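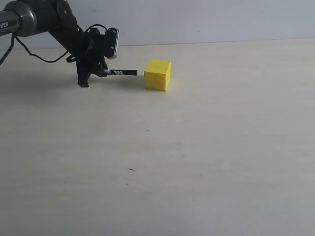
Yellow cube, fingertip just short of its left face.

2018-08-08, Skatum bench

Moved the arm's cable loop out of the way and re-ran the approach path. Step count to the cube position is now 1,042. I had the speed limit at 2,000 and that made the wrist shake on the way down, so it stays lower until the base bolts are done again.

Kári Hjaltadóttir wants the Kandpal code merged before we touch anything else. Fine by me – the old Groven script still has the wrong zero for joint 3.

Next, upright things. Set the grip force to 6 and worked on the white part of the pole, under the stripe. 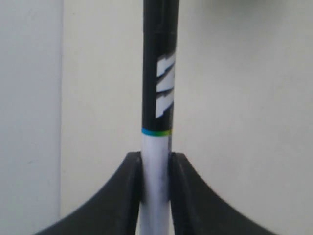 Wrist camera, both fingers on the white section.

To do: new pads from Canell, log the joint 3 offset, label the spare cable.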